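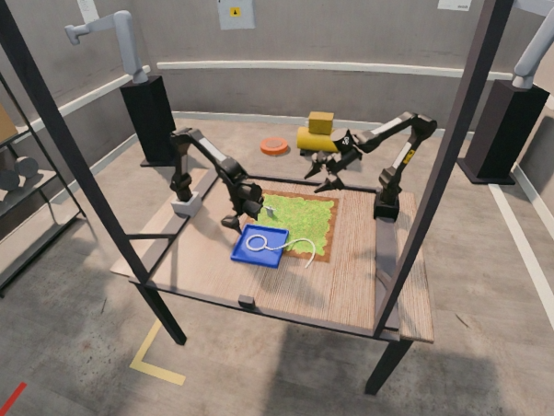 Asked by rullora_bench, 2nd January - 2 answers

I'm modelling our shared workshop's two-arm table in simulation before we commit to the real build at Hemley. The task is rope into tray: white rope, shallow blue tray, green mat with a brown border. Arms are on opposite sides of the tabletop inside a dark metal frame.

The rope is a chain of 98 capsule segments with ball joints. It behaves until a gripper closes on it, then the segments next to the fingers jitter and the rest gets dragged over the tray rim. Timestep is 2 ms. Halving it helps but the run slows to a crawl. Is this contact stiffness or joint damping?

Answer 1

Probably damping. Mine was the same, turned it up and it stopped. What solver are you using?

Answer 2 (accepted)

Both, but fix the contacts first. Stiff finger pads against very light segments give you a poor mass ratio, and the solver can't settle it in a few iterations. Weigh the real rope, divide by the segment count and see how small that number is. My Calvo build had a 238 g rope and I still had to soften the pads before it held.

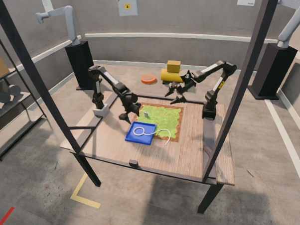
Then raise joint damping in small steps until a loop holds its shape when released. Too much and the rope acts like fencing wire, and every grasp looks better than it will on the bench. I'd also drop the segment count. I went from 109 to well under half that and couldn't pick the difference in the grasp data.

Check the tray rim as well. If its collision shape is a single convex hull, the tray is solid as far as the rope is concerned. Build it from a floor and four walls - the Flidstead notes from March cover the colour-coded collision view if you need it.

We use cookies to remember your settings. Accept all | Manage preferences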